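Home | Shop | Sell With Us | Care Guides | Contact

Intake Inspection Checklist: Pre-Owned Handbags and Small Leather Goods
Kellirier Resale, Prastley branch
Inspector: Wulan Hartono
Item: Vrabec shoulder bag, calfskin, zip top
Date: Jun 4, 2026

1. Exterior leather
Pass with comment. Light rubbing on two base corners, color intact. One scratch on the back panel, 13 mm, does not break the finish. List as "very good," not "excellent."

2. Stitching
Pass. No lifted threads. The left strap tab has been resewn in a slightly thicker thread. Disclose in the listing.

3. Hardware
Comment. Plating worn on the zipper pull. Strap clips close fully and hold under a 7 kg load. Do not polish plated parts before sale.

4. Lining and pockets
Pass. Pen mark inside the slip pocket, 8 mm. No odor. Vacuum the seams before bagging.

5. Work surface
Wipe down before each item. Grit left on the table will mark patent and smooth calf. Set bags on their base and keep buckles off the wood.

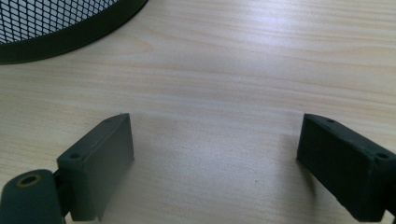 6. Serial tag and stamp
Hold. Stamp depth is even, but the tag font differs from the Ement reference sheet for bags made after 2000. Send close-up photos for a second opinion. Do not list until cleared.

7. Strap
Pass. All holes round, no stretching. Edge paint cracked near the buckle.

8. Storage
Dust bag present, drawstring frayed. Stuff with acid-free tissue. Stock still unsold in December goes back through items 1 to 4.

Result: held pending item 6.

Share | 7 comments

We use cookies to improve your visit. Accept | Settings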